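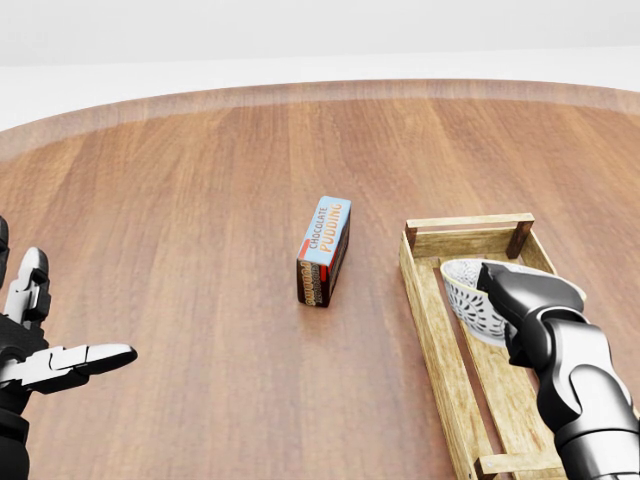

Most of the examples our learning system studies are recorded in simulation, with a person steering both arms from a headset and gloves, and we get a lot of lovely questions about how that works (keep them coming!). A good example is a short run with a few things to handle. With a bowl tipped on its side in a wooden tray, the right hand curls its fingers over the rim while the left stays open, and we keep those idle-hand moments in because the system has to learn waiting too.

Home | Project | Join in | FAQ | Contact

How many examples do you have?
The Sirka set holds 2,585 runs as of September 2025, collected by six operators taking turns. We'd love more, of course, but we'd sooner have tidy ones.

Do you keep the fumbles?
Some of them, yes – if the operator drops a thing and recovers nicely, that goes in with its own label. Dragica Đorđević looks after the labelling and is very patient about odd cases.

Why move the objects between runs?
If the pudding box always stood at the same angle, the system would memorise the angle and be quite lost at any other. We shuffle the layout every seven runs.

Can I try it myself?
Please do! New operators record 128 practice runs at our Hernham office before theirs are counted, and we spread those over several visits so your arms don't get sore. Write to Bujar Hoxha for a spot.

Print this page | E-mail this page

This site uses cookies to remember your preferences. Accept | Manage settings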